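Notes for the talk, second version. Keep the phone on the lectern for time.

Start with the room lights up. Say hello, say the name of the piece: Testero. Do not read the subtitle, it is on the slide.

Slide 1. Testero is a net art work made of postcards. People send in a scanned card, front and back, and the site swaps the backs. So you get a beach with a message meant for a mountain. It ran from the Clinden server for two winters and it is still online, slowly.

Slide 2. Where the cards came from. The first 60 were mine, from a shoebox I bought at the Ridgeway flea market. The rest came by email. We stopped at 205. Say why: the swapping script got slow, and I liked the number less each time it went up.

Slide 3. Show the page with the hotel pool. Let it load. If the hall network is bad, use the recording on the desktop (folder called "pool"). Read the message out loud, all of it, including the part about the bus fare.

Slide 4. Authorship. I get asked who made a given pair. The sender picked the card, a stranger wrote the back, the script matched them. My name is on the site because I pay for the domain. Mention that 19 senders asked to have their names shown, and that they are listed on the credits page in the order they wrote to me.

Slide 5. The email from Gamano, the print shop. They offered to make the swapped cards as real ones. We did a small run in February. Pass the stack around here. Ask for it back.

Skip slide 6 if it is past 4:30.

Slide 6. The old version with frames and the gray buttons. Two browsers still show it right. Talk about keeping the old code next to the new code and linking both from the front page.
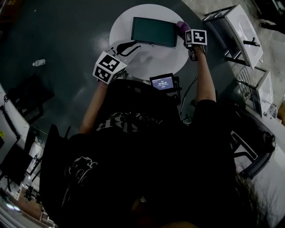

Kenneth Baxter

Slide 7. What I would change. I would ask for the year on each card from the start. I had to write back to people later and a lot of addresses bounced. I would also keep the raw scans in one place. Some are on a drive in my kitchen and some are only on the server.

Slide 8. Thanks. Yung-ching Chiu wrote the matching script and fixed it twice when the host changed versions. Thank the hosts here too, check the names on the program first.

Questions. Someone will ask about permission from the people who wrote the messages. Answer: surnames and street addresses are blanked, and any card comes down when a family asks.

Leave the front page up on the screen while people go out.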